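June 21, 2018

Open day at our end of the building. Writing this up the same evening while I still remember who asked what.

Doors opened late because the sign for the parking lot was pointing at Bevach's loading dock, so our first visitors came in through the wrong side and had already had coffee over there. Fine by me, it gave us time to redo the bench with the Reren arm, which had thrown the same joint fault as in February. Power cycle, homing, good. I still want to know why it does that on a cold start and I'm putting it on the list again.

We had booked 40 people and it felt like more. Graciela Rivadeneira took them through in groups and I stayed in the small room to do the handheld gripper demo. Four groups in the morning, then lunch, then whoever wandered back. She is much better at the opening talk than I am – I go straight to the marker cubes and lose half the room.

What I ended up saying, more or less: you pick up one gripper in each hand and do the chore yourself, and the recording of how the grippers moved is what we train on later. The arms don't need to be in the room at all. People liked that part a lot! The question I got every single time was about the patterns on the white cubes, and whether they scan like a QR code. I said they look similar but we only use them to work out where each gripper is and which way it's turned, and that the two cubes have different patterns so left and right don't get mixed up. That answer worked, so keep it.

The pink box on the desk was the chore for the day. Good size for two hands, and light enough that visitors could have a go without me worrying about the fingers.

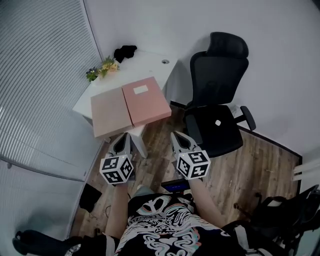 Things to fix before the next one

The box sits too far forward. With the front of it hanging over the edge of the desk, people go at it from underneath, and I'd like them coming in from the sides. Tape a line on the desktop and be strict about it.

Office chair goes out in the hall. It's right beside the desk and everyone with longer arms than mine swings the right gripper toward the seat. Also clear the floor by the blinds, there's a cable there I kept stepping around all day.

Marker tracking: a man from Vandenberghe asked what happens when a hand covers the cube. Good question, and I gave a waffly answer. Look at the morning recordings and pull out the dropouts so we have a real number. We have 80 takes to go through, most of them short, and I'd guess the visitor ones are the messy ones (people stop halfway to talk to their friends).

Two of the Sasow people want to come back and bring their own parts. I said yes without checking the calendar, sorry Graciela. They'd like to see both arms running, so the Reren fault needs sorting first.

Shorter groups next time, too. My voice was gone by the last one and I skipped the bit about calibration completely. Left grippers charging on the shelf, recordings copied to the shared drive, haven't checked the copy yet.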